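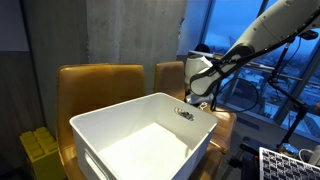

Set-Up Guide > Section 2: Before You Install the Leak Sensor

The Flodgate kit comes with a card that promises set-up in 2 minutes. Ignore the card. Pairing takes that long if everything goes right, but choosing where the sensor sits takes longer, and a sensor in the wrong spot is a battery with a light on it.

This section covers the under-sink sensor. The washer hose sensor is in Section 3.

What you need

The sensor, the hub, a paper towel, a cup of tap water, and something to put the contents of the cabinet in while you work. Any plastic bin will do. You do not need the mounting putty in the box. It lets go in a damp cabinet, and we have stopped recommending it.

Placing the sensor

1. Clear the cabinet floor completely. Sliding the bottles to one side is not enough.

2. Wipe the floor dry and look for old stains. Water has a favorite path, and a stain is better evidence than anyone's guess.

3. Pour a spoonful of water under the drain trap and watch where it runs. Most cabinets tilt a little. Put the sensor where the water ends up, contacts facing down.

4. Dry everything again, including the contacts.

NOTE: The maker says one sensor protects the whole cabinet. It protects the patch of floor it touches. If your cabinet has a center divider, use two.

Pairing with the hub

5. Plug in the hub within 30 feet of the sensor. The box claims a good deal more than that, presumably in a house with no walls.

6. Hold the button on the sensor until the light blinks green, then let go. If it blinks red, take the battery out, put it back, and start this step over.

7. Give the sensor a name you will understand at 3 a.m. "Kitchen sink" is fine. "Sensor 19" is not.

Testing

8. Wet the paper towel and press it to both contacts. The hub should sound within a few seconds.

9. Check that the alert reaches your phone. The app will show a green check mark either way – the check mark means the hub sent the message, and says nothing about whether it arrived.

CAUTION: Do not test by dunking the sensor. The label says water resistant. Sneha Agarwal on our support desk handles the returns and does not share the label's confidence.

CAUTION: The sensor does not shut off your water. Know where your main valve is and make sure it turns by hand.

Repeat steps 8 and 9 every November and after each battery change. The low-battery warning exists, but do not rely on it.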